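Section 4: Fitting the Desora L7 cooler

Read the whole section once before you pick up a screwdriver. It is shorter than the time you will spend taking the cooler off again because the fan is facing the wrong way. The L7 is a low profile cooler, meant for cases where a tower won't fit, and most of the steps below come down to the fact that your hands won't fit either.

4.1 Before you start

Check that your case has enough room above the processor. The L7 needs clearance for the heatsink and the fan, plus a gap for air. A fan pressed flat against a side panel will spin very nicely and move nothing at all.

Check the memory. Standard modules pass under the fins on every board we have tried. Modules with tall decorative combs on top do not, and no amount of leaning on them will change that. If yours have combs, see 4.5.

You will need a long Phillips screwdriver with a magnetic tip, a lint-free cloth, some isopropyl alcohol and the small bag marked B. Bag A is for the other kind of socket. Put bag A back in the box, so that you don't find yourself at step 6 with a handful of very convincing screws that fit nothing.
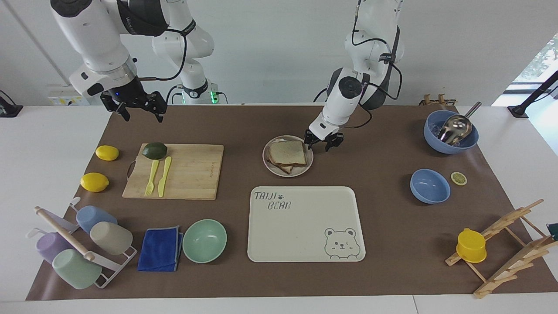

Thermal paste is where most of our mail comes from, so a few words on quantity. You want a blob the size of a small pea in the center of the processor lid. The pressure of the cooler does the spreading. Some people prefer to spread it by hand first, and if you are one of them, use the flat plastic card from bag B. A yellow plastic knife like the one on the cutting board next to the avocado will do the job in a pinch, provided it goes nowhere near the avocado afterward. The matching fork is of no use to you. Never use a metal blade on a processor lid, and never use paste from a tube that was already in the drawer when you moved in.

CAUTION: Do not get paste in the socket. If you do, stop and take the board to someone who owns a magnifier and has a calm personality.

4.2 Mounting the backplate

1. Shut down the computer, switch off the power supply and pull the cord out of the wall.
2. Press the power button once with the cord out. The fans may twitch.
3. Take the board out of the case. Yes, all the way out. The cutout behind the socket looks generous until you try to get a backplate through it.
4. Lay the board face down on its antistatic bag, or on the cardboard box it came in.
5. Place the backplate so that the word TOP points toward the memory slots. Peel the film off the pads first.
6. Hold the backplate in place, turn the board over and screw in the four standoffs by hand until they stop. Finish each with a quarter turn of the screwdriver.

NOTE: The backplate will still move a little at this point. It is meant to. It tightens up once the cooler is on.

4.3 Seating the heatsink

7. Peel the clear film off the copper base. It says REMOVE in seven languages, and we still get coolers back with the film baked on. Prys Jarman in our returns department keeps the best ones in a folder.
8. Wipe the base and the processor lid with alcohol and let both dry.
9. Apply the paste as described above.
10. Lower the heatsink straight down, with the bends of the heatpipes facing away from the memory. Do not slide it around to find the holes.
11. Start all four spring screws, two turns each, before you tighten any of them.
12. Tighten in a cross pattern, a few turns at a time. Every screw has a hard stop. When you reach it, the screw is finished, and so are you.

CAUTION: If you have to lift the heatsink after it has touched the paste, clean both surfaces and begin again at step 8. Paste that has been lifted and dropped traps air.
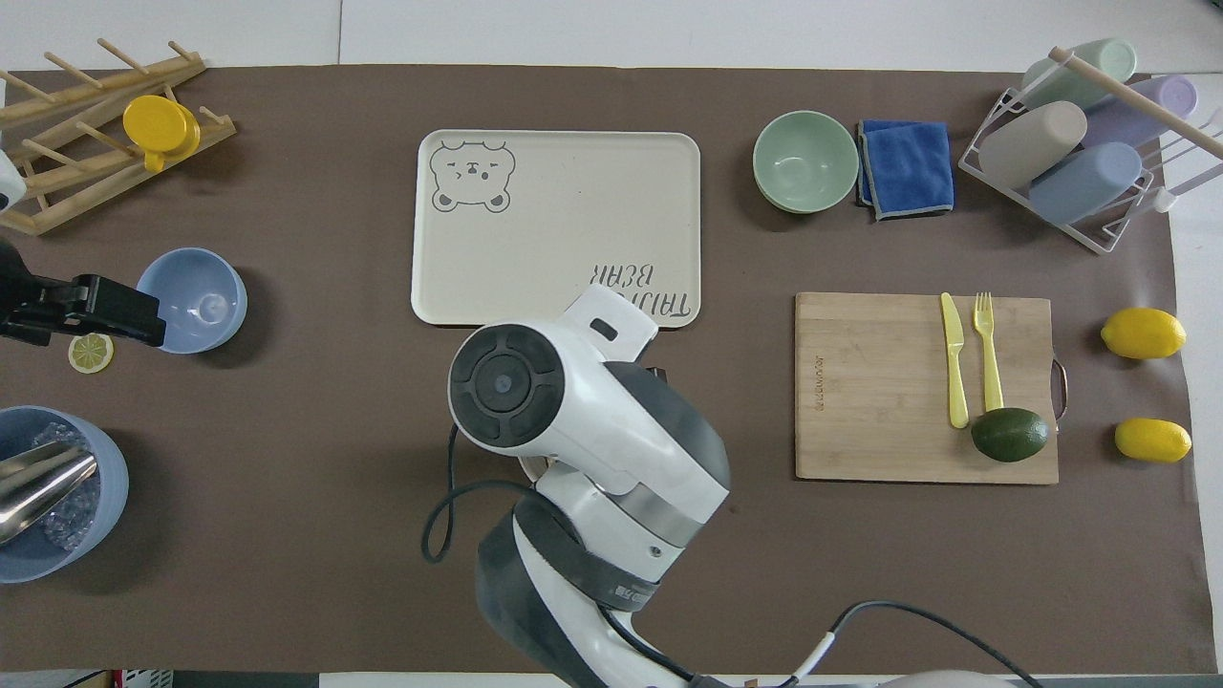 With the heatsink down, give it a gentle twist. It should move the board and nothing else. If it rocks, one of the screws has missed its standoff, and it will be the one you can't see.

4.4 Fitting the fan

13. The fan ships separately. Set it on the fins with the label side down, so that it blows toward the board.
14. Hook the wire clips into the frame of the fan first, then pull them over the notches in the fins. Keep your eyes out of the line of fire.
15. Route the cable away from the blades and plug it into the header marked CPU_FAN. The one marked SYS_FAN will also take it, and will also make the board refuse to start.
16. Put the board back in the case and reconnect the power.

Enter the BIOS and look at the fan speed. Anything under 3,000 rpm at idle is normal. A reading of zero means the cable has come loose or a clip is touching a blade, and you will probably hear which.

4.5 Tall memory

Owners of tall modules have two choices. The first is to turn the heatsink so that it overhangs the rear ports, which works on most Wostari boards and on none of the Jallitz ones with the big port cover. The second is to unscrew the combs. Arvo Kauppinen, who designed the L7, would like it known that he favors the second.

Do not try to gain height by adding washers under the spring screws. The cooler will sit higher, and it will no longer touch the processor.

Spare clips are part number 184 and can be ordered in pairs. Continue with Section 5, Fan curves.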